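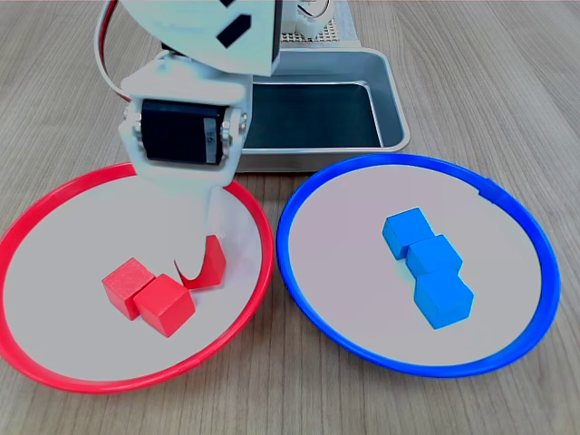 Jiltsideの開放見学会に行ってきた。会場はBrophyの2階、受付は午後2時から。目当ては卓上アームの学習キット「Pindosen」と、それに付いてくる月額のサポート契約「Unitz」である。うちの工房では小物の仕分けと袋入れに毎月かなりの手間を取られていて、小さなアームを入れたらどうかという話が春になるたびに出る。今年の4月も出た。見積もりを取る前に実物を見てこいと言われたので、見てきた次第である。

先に書いておくと、買う気満々で出かけたわけではない。案内状の文句が「教えるだけで、今日から仕分けを任せられます」だったからだ。「教えるだけ」と「今日から」が同じ一文に入っている広告に、これまでいい思いをさせてもらった記憶がない。

受付で名札を書かされ、紙袋を渡された。中身は案内状と同じ文章の冊子、ボールペン、Unitzの申込書。申込書が最初から入っているあたりに会社の性格が出ている。飲み物は廊下の奥に用意されていたが、説明が始まると取りに行けない配置で、私は最後まで飲みそびれた。

説明役はペンッティ・ティッカネン氏(Pentti Tikkanen)。技術側の人らしく、営業の台本に書いてありそうなことは早口で済ませ、機械の話になると急にゆっくりになる。その点は好感が持てた。こちらの質問をさえぎらないのもよい。答えが返ってこない質問もいくつかあったが、それは後で書く。

実演の課題は色分けである。木の立方体を、赤は赤い縁の皿へ、青は青い縁の皿へ入れる。材料もよくある積み木のようなもので、机は木目、皿は浅く、皿のそばに金属のトレーがある。デモとしては定番中の定番で、これ自体に文句はない。色がはっきり違い、形がそろっていて、つかみやすい。言い換えれば、機械にとってこれ以上楽な相手もなかなかいない。

うちで扱うのは透明な小袋に入った金具と、丸まった紐と、ときどき向きのおかしい札である。立方体は一つもない。そのことを最初の質問で言ったところ、ティッカネン氏は「まず立方体で仕組みを見てください」と答えた。まあ、順序としてはそうだろう。

動き出すと、思ったより静かだった。サーボの音はするが、隣の人と普通の声で話せる。つかむ前に少し迷うような間があって、この間が回によって長かったり短かったりする。見物人はその間を面白がっていたが、私は時計を見ていた。人が手でやれば済む作業なので、間の長さはそのまま損になる。冊子には処理時間の欄がなかった。聞くと「作業内容によります」とのこと。作業内容は目の前にあるのだから、この課題での平均くらいは紙に書いておいてほしい。

成功率も同じで、数字がどこにもない。口頭では「十分に実用的」という表現が何度か出た。何をもって成功とするのかを聞いたら、皿に入れば成功だという。どちらの皿に入っても、ですか、と聞き返したところ、少し笑って「色が合っていれば、です」と言い直した。こういうところは契約書の前に詰めておく話である。
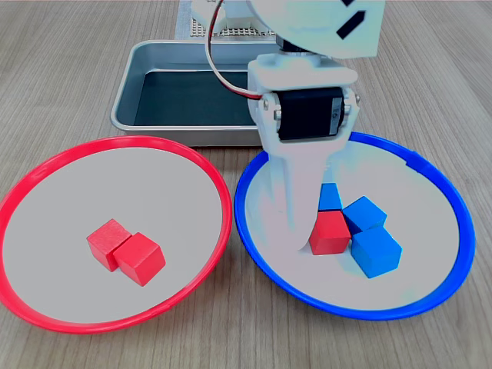 アシュリン・レニハン

青い皿に赤が一つ混じる場面があるのだから、成功の定義の話は揚げ足取りで済ませてもらっては困る。私が知りたいのは、混じったときにこの製品が何をするかである。止まるのか、知らせるのか、気づいて戻すのか、黙って次に進むのか。うちの仕事では、取りこぼしはまだよい。箱の外に残っていれば誰かが拾う。違う箱に入ったものは客先まで行ってしまう。

答えは「Pindosen本体には判定機能はありません」だった。間違いの検出と記録はUnitzの側に入っているという。つまり、キットだけ買うと、自分の間違いを報告しない腕が一本手に入る。Unitzに入れば報告はしてくれるらしいが、画面は見せてもらえなかった。準備中だそうである。見学会の日に準備中なら、いつ準備ができているのだろうか。

では間違って入った一つを元に戻す動作も教えられるのかと聞くと、それはできる、と即答だった。皿に混じった色違いをつまみ出すところも、手本に含めておけばよいという。理屈は分かる。ただ、手本を見せるのはこちらの人間である。失敗の種類だけ手本が要るとなると、「教えるだけ」の「だけ」がだんだん重くなってくる。何回分の手本が必要かという質問には、やはり「作業内容によります」が返ってきた。この日、一番よく聞いた日本語だった。

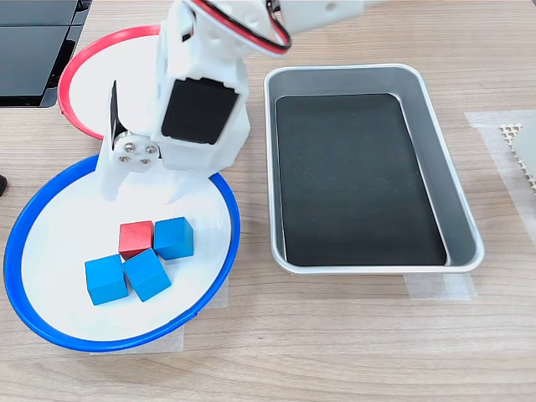

手本の手間については、もう少し食い下がった。たとえば皿の位置が指一本分ずれたら教え直しになるのか。ティッカネン氏によれば、多少のずれは吸収するが、保証はしないとのことだった。設置の手引きにも、アームと容器の位置関係はできるだけ変えないこと、と書いてある。テープで位置を決めるのが手軽でよいとも言っていた。うちの作業台は午前と午後で使う人が変わり、昼には弁当も載る台である。位置を変えないという条件は、機械の値段よりよほど高くつくかもしれない。

照明の件もある。Brophyの部屋は上から均一に明るく、影が薄い。うちは西側に窓があって、夕方になると机の半分が橙色になる。赤と青の区別ならまだしも、生成りの紐と白い紐ではどうか。これも質問したが、「照明を足していただくのが確実です」という返事だった。確実なのは分かる。その照明代を冊子の導入費用の例に入れておいてもらえれば、なおよかった。

公平のために、よかったところも書いておく。

まず、つくりが素直である。白い樹脂の部品に黒いサーボが挟まり、ねじが外から見える。壊れたときにどこを外せばよいか、素人にも見当がつきそうだ。隠しているところが少ない機械は、それだけで直す気になる。部品は単品で注文でき、つかむ側の部品には別の形もあるという。薄いものをつまむ用の指も見せてほしいと頼んだら、在庫がないとのことで写真だけだった。

次に、安全面の説明はきちんとしていた。力は強くなく、指を挟んでも大事にはならないという言い方を最初はしたが、すぐに「ですが挟まないでください」と付け加え、停止の手順を先に見せてから実演に入った。見学者の袖や名札の紐が届く距離に立たせない気配りもあった。こういう順番を守る会社は案外少ない。

それから、保証が2年というのは、この手の製品としては長く感じる。ただし消耗品は別で、サーボは消耗品扱いである。アームからサーボを抜いたら何が残るのかとつい口に出てしまい、隣にいた人に笑われた。冗談で言ったつもりはなかった。

問題はUnitzである。最低契約期間が3か月、その間に手本の録り直しと再学習を手伝ってくれるのだが、手伝いは遠隔のみ、しかも平日の日中に限る。うちで機械が動いてほしいのは発送前の夕方で、困るとしたらその時間帯に決まっている。時間外の対応は「個別にご相談」。個別にご相談という行が料金表に並んでいるのを見ると、料金表とは何のためにあるのかと考え込んでしまう。

もう一つ引っかかったのが、学習させた結果の置き場所である。Unitzを解約したあとも、教えた動作は手元で使えるのか。冊子の説明では「引き続きご利用いただけます」とあり、申込書の裏の細かい字では「提供を終了する場合があります」とある。両方読み上げて、どちらが正しいのかを聞いた。ティッカネン氏は申込書を手に取ってしばらく読み、担当に確認しますと言った。正直な態度だとは思うが、申込書を配る前に確認しておくべき事柄でもある。返事はメールで来ることになっていて、これを書いている時点ではまだ届いていない。

質疑の時間には、学校関係らしい見学者が何人か手を挙げていた。授業で使うなら向いているかもしれない。生徒が手本をやってみて、うまくいかず、なぜだろうと考える。その時間そのものに意味がある場所なら、迷う間も取り違えも教材になる。実際、質問への答え方もそちら向けのときのほうが滑らかだった。Jiltside自身、本当はそういう客を想定しているのに、案内状だけが工場や工房に色目を使っているのではないか。そんな気がした。

最後に、こちらの品物で試させてもらえないかと頼んでみた。金具の小袋をポケットに2袋入れて行ったのである。答えは、当日の飛び入りは学習が間に合わないので遠慮してほしい、というものだった。「今日から」はどこへ行ったのかと思いつつ、小袋はそのまま持ち帰った。事前に送れば検証はしてくれるそうで、費用は無料、結果は動画と短い報告書で返すという。ならば動画は編集なしで、失敗した回も全部入れてほしいと頼んだ。これには「できます」と返事をもらった。口約束なので、帰ってからメールでも同じことを書いて送っておいた。

工房には次のように報告した。現時点で購入は見送り。検証用に小袋と紐と札を一箱送る。送る品には、わざと色の似たものと、向きのおかしい札を混ぜておく。Unitzの申込書は、解約後の扱いについて書面の回答が来るまで記入しない。処理時間と取り違えの件数は、向こうの言葉でなくこちらで動画を見て数える。

見学会は次回もBrophyで開かれるらしい。行かれる方は、判定画面の準備ができているかどうかを事前に問い合わせておくことを勧める。あと、飲み物は受付のついでに取っておくこと。廊下の自販機は小銭しか受け付けない。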